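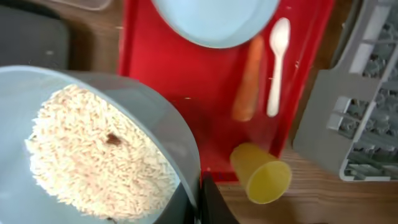
Rice pot and the red tray, lunch table

From: Napaporn Wiriya
To: Srithong kitchen list
Subject: Re: Re: rice quantities + trays for the December lunches

Quick one before I have to run, sorry for the fragments.

Duangjai wrote:

> Hi all, three things after going through the cupboards at Srithong.
>
> 1. Rice. We cooked far too much last month and then ran out
> the time after. Can we please settle on one number per
> person and write it on the lid of the bin?
>
> 2. Trays. I would like one place setting laid out the same
> way every time so whoever turns up can copy it. Right now
> everyone does their own thing and the plates end up
> anywhere.
>
> 3. The Ketis order. They want to know by 4 pm whether we
> are taking the big bags again. Last bill was 1,716 and I
> don't want to pay that for rice we have no room for.
>
> Also the long grain from Panport is nearly gone, do we like
> it enough to get more?
>
> Duangjai

OK in order.

Rice – I say one cup dry for three people, no more. For 16 of us that's a bit over five cups, call it 6 because of the two teenagers. Fits in the big gray pot with space on top to get a paddle around. If you fill it higher the bottom goes to paste, we all remember. Rinse it till the water stops being milky, then leave the lid ON after the heat is off. Ten minutes. Please don't stir it at that point, just fluff from the sides when you're ready to serve.

Yes to more of the long grain. The grains stay apart and it reheats fine the next day with a splash of water. The short one from Bundier is cheaper but it clumps and the kids complain.

Trays – agree, one layout. My vote is plate at the top left, spoon to the right of it with the bowl end up, and the bottom half left clear for whatever else is going on there that day (fruit, soup, the bread if there's any left). The red trays have a raised edge so things don't slide off when somebody carries two at once. Carrot next to the spoon is fine by me, Duangjai, I know you wanted it on the plate but then the rice has nowhere to go.

Wipe the trays before laying them, not just after. They look clean in the stack and then you get them on the table and there are crumbs. Same for the black one with the speckled inside, it hides everything so run your hand over it.
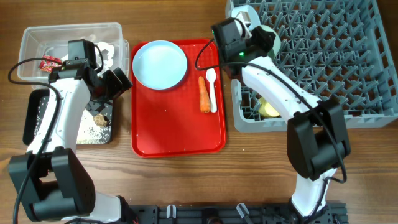

Can snack packets and used napkins go in the same clear box?
Better to keep them apart – packets that are still sealed go back in the cupboard, and napkins go straight in the trash by the door.

Which reminds me, the clear boxes. We have plenty, stop buying them. They're meant for dry things on the way to the table and somehow they turn into the place where everything gets dumped at the end. If you find one with stuff in it when you're packing up, empty it, rinse it, upside down on the dish rack. Lids are in the second drawer, most of them anyway.

Ketis – tell them one big bag, not three. I make it 730 with the delivery on top, and we can always reorder in the new year. If they won't do a single bag let me know before four and I'll ring them myself. Teh man there usually gives in.

Cookies: whoever puts out the little round brown ones, please cover them. They go hard so fast with the window open and then they sit on the tray all lunch looking sad. A bowl upside down over the top does the job.

Still need from people –
someone to bring the big paddle back (it went home with somebody after the last lunch)
two more plastic cups, yellow if possible so they match
dish towels, any color, old is fine
a yes or no on the tray layout, reply to the list and not just to me

I'm at Srithong from 9 if anyone wants to come and help with the washing of the rice. Bring an apron, mine are all in the laundry. Door sticks, push at the bottom.

Napaporn

PS Duangjai I have your blue lid, its in my car.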